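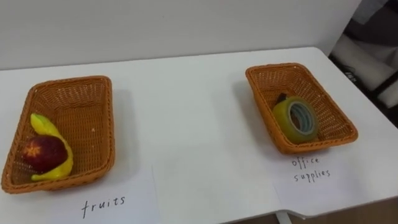
How to check whether a sorting policy reads the labels

You will have seen the claim by now. A robot is given a table with two baskets, each with a handwritten sign in front of it, and a video shows everything ending up where the signs say it should. The write-up then says the model "understands written category labels". Maybe it does. I've looked at a fair number of these results and most of them would come out the same if the signs were blank.

This page goes through the test we use on our own policies. It takes an afternoon, it costs a few sheets of paper, and it has sunk two of our results so far, one of which I was quite fond of.

What you need

- Two matching baskets. Ours are both orange-brown woven ones. If one is blue and the other is red, the policy can learn the colour and you'll never find out.
- Plain paper and a black pen.
- Objects from two categories that no one would argue over. We use "fruits" and "office supplies".
- A trained policy, frozen. No fine-tuning between conditions, however tempting.
- Someone to score who doesn't know which condition is running.

Step 1. Get your normal number

Run the task the way you trained it. In our setup the fruits basket is on the left and the office supplies basket is on the right. An apple or a banana goes left, a roll of tape goes right. Write down the success rate and try not to get attached to it.

Count a placement as correct only if the object is let go inside the basket and stays there. Leaning on the rim is a miss. I've read papers where it plainly wasn't.

Step 2. Take the signs away

Same baskets, same objects, no paper. A policy that relies on the labels should now be guessing, at least for the first object. If it carries on as happily as before, it has memorised that fruit goes left. Our first Takard checkpoint did exactly this. Its score didn't move at all, and we had already written the abstract.

Be careful about starting with objects in the baskets. One apple in the left basket tells the policy nearly as much as the sign does. Matching like with like is a decent skill, but it has nothing to do with reading. Start every trial in this step with both baskets empty.

Step 3. Swap the signs

Leave the baskets where they are and trade the papers. Fruit should now go to the right. This is the step people skip, and I suspect I know why.

Score three outcomes separately: followed the sign, followed the old side, and everything else. Lumping the last two together as "failure" hides the interesting part. A policy that drops the tape on the floor has a grasping problem. A policy that neatly sets the tape in the basket marked "fruits" has a reading problem, and you want to know which one you own.

Step 4. Make the signs disagree with the contents

Put the signs back in their usual places, then seed the baskets the wrong way: tape in the fruits basket, a banana in the office supplies one. Hand the policy an apple. Does it follow the word or the banana?

There's no right answer here in the moral sense. A person might hesitate too. But if your paper says the policy uses text, it had better mostly side with the text. Ours sided with the banana more often than I'd like.

Step 5. Change the handwriting

Have a second person rewrite both signs. "Office supplies" on two lines and "fruits" on one is a shape cue all by itself, and a policy can tell them apart without knowing a single letter. So write "office supplies" on one line in half of the trials. Then try words that weren't in training, such as "stationery" or "things to eat". Wiesława Wróbel did our second set of signs, and the score dropped enough that we reran the lot to make sure nothing else had changed.

How many trials?

More than five per condition, please. We collected 2000 demonstrations for training and ran 633 scored trials across all the conditions, which was tedious, and I still wouldn't lean on small differences between steps 4 and 5. If you can only afford a short run, spend it on step 3.

What to report

All of the conditions, in one table, including the dull ones. Say how the trials were started and who scored them. If the swap test fails, you can still publish a sorting policy. Just call it a sorting policy. I'd read that paper with more interest than another video with signs in it.

I don't claim the test is complete. A policy could pass every step by matching word shapes for a small vocabulary, and I can't rule that out for ours.

Recent posts

Why our Brornlow baseline got worse when we fixed the lighting
Scoring sheets for blind evaluation
Žukauskas splits: what counts as an unseen object?
Marodier rerun, part 2
Toy fruit and real fruit: does it matter for grasping?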